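Evaluating a Robot Hand Before Purchase: Notes for Unit 4

14 Aug 2024
By the course instructor, Gondoldale Technical Program

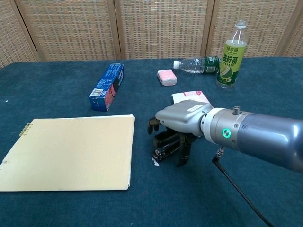 Fig. 1. Multi-fingered hand on an arm, fingers around a black stapler, with other everyday items set out on the cloth.

These notes cover the second half of the unit, on judging a product from a supplier's offer. The product we use all the way through is the Zotadik hand kit, sold as an add-on for an arm the customer already has. Read the offer sheet first. It is short, and most of what follows refers to it.

What is on offer

The kit contains the hand, a mounting plate, one cable, a power supply and the Mazza control software. The arm is not included. A buyer who misses this line will plan the wrong budget. The supplier also sells a support plan called Eline, billed yearly, which covers software updates and one replacement finger. Without the plan, updates stop after 11 months.

The offer gives a price for the kit and a separate price for the plan. Compare suppliers on the total for the whole period you expect to use the hand, and write that period down before you start. In June the class compared two offers over different periods, and the results could not be used.

Claims and what they mean

The sheet says the hand can close on a set object up to 2,000 times between service checks. Ask three things about a line like this. What was the object? How hard did the hand close? What counts as a service check, and who pays for it? The sheet answers the last one only: the buyer pays unless the Eline plan is active.

It also says the hand is "suitable for household and office items." This is a sales phrase and cannot be tested as written. Turn it into a list of items and a task for each. For example:

Stapler: pick up from a flat cloth, lift clear, set down in the same direction.
Full water bottle, lying down: pick up without turning the cap.
Tall drink bottle, standing: grip the body and move it without tipping it over.
Flat packet: lift from the cloth by any method.
Closed sketchbook: slide to the table edge, then lift.

Flat items are the hard part of this list. A packet or a book gives the fingers very little to get under, and many hands that do well on bottles do poorly here. If your own work involves mostly flat goods, a suction tool may be the better purchase and will usually cost less. The offer sheet does not mention this, and there is no reason to expect it to.

The stapler is a useful middle case. It is long and narrow, its weight is not even, and it can open at the hinge if it is held badly. Note where each finger makes contact – photographs from more than one side help – and whether the object turns as it is lifted.

Setting up a trial

Ask the supplier for a trial period in writing. Use your own objects, your own table and your own lighting. A demonstration at the supplier's site tells you that the hand can do the task once under conditions they picked.

Keep the layout simple at first, with clear gaps between items so the hand can reach down on both sides. Move the items closer together in later rounds. Record the layout each time, either as a sketch or a photo from a fixed point.

Run each task 5 times before changing anything. Mark each attempt as complete, partial or failed. Partial means the object left the table but was dropped or set down wrong. Do not fold partial results into complete ones when you write up the totals.

Check the cable during every round. A cable that leaves the underside of the wrist needs room to hang and bend, and it should not drag across the work surface or catch on tall items. Cable wear is not covered by the basic warranty in the Zotadik offer.

Status lights should be explained in the manual. Look up every color and write the meaning on your trial sheet before you begin. Do not assume that green means ready on all products.

Questions to send the supplier

Which arms has the mounting plate been fitted to?
Can a finger be replaced on site, and with what tools?
Does Mazza run without an internet connection?
What happens to saved grips if the Eline plan lapses?

For next session

Bring a one-page trial plan with four objects of your own choice, at least one of them flat. Include the layout sketch and a blank results table. Group work is fine, but each person hands in a separate page.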